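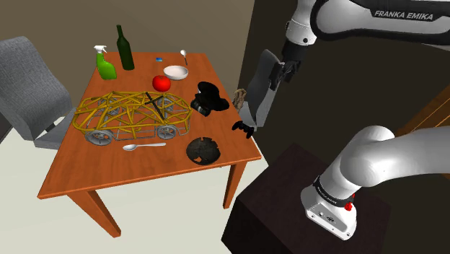
Workshop notebook / Finishes and glues

May 2021

Hide glue, round three. Anyone who missed rounds one and two can smell them on the curtain by the sink.

Started the pot before breakfast at 60 degrees and left it alone, a thing I have been told I am bad at. Pearl glue from the Salian bag, soaked overnight in cold water, just enough to cover. Bronwyn says I use too much water. Bronwyn's joints also hold, so I used less.

Test pieces: beech offcuts, planed, not sanded, end grain sized first with a thin coat. Clamped 22 of them before the pot went lumpy. The lumps were my doing. I took a phone call with the lid off, and the skin that formed got stirred back in like gravy. Strained it through the old Filtar sock and it came good enough to carry on.

Abdelilah wants to know why we are bothering when there is a perfectly decent white glue on the shelf. Fair question. The chairs coming in from the Sikano job were all put together with hide glue, and if we go back in with white we'll never get them apart again without a saw. He accepted this and went off to use white glue on his own drawer.

Open time is still the problem. With the door shut I get long enough to seat a tenon and knock it home. With the door open I get long enough to regret it. Deepika suggests warming the parts first with the hairdryer. Tried it on 2 joints and both closed up nicely with a decent squeeze-out all round, so that goes in the method.

Urea: have not tried it yet. Chandrasekhar swears by a pinch to slow the set, but his pinch and mine are different sizes and he won't be drawn on grams. Will weigh it.

Cleaning up: hot water and a stiff brush while it's still jelly. Leave it till it's hard and you are chiselling. I left it till it was hard.

Pot went back in the fridge, labelled this time, after what Anitha said in November about the stock.

To do: break the test pieces once they've had a proper rest, look for wood failure and not glue failure. Order more pearls. Wash the curtain.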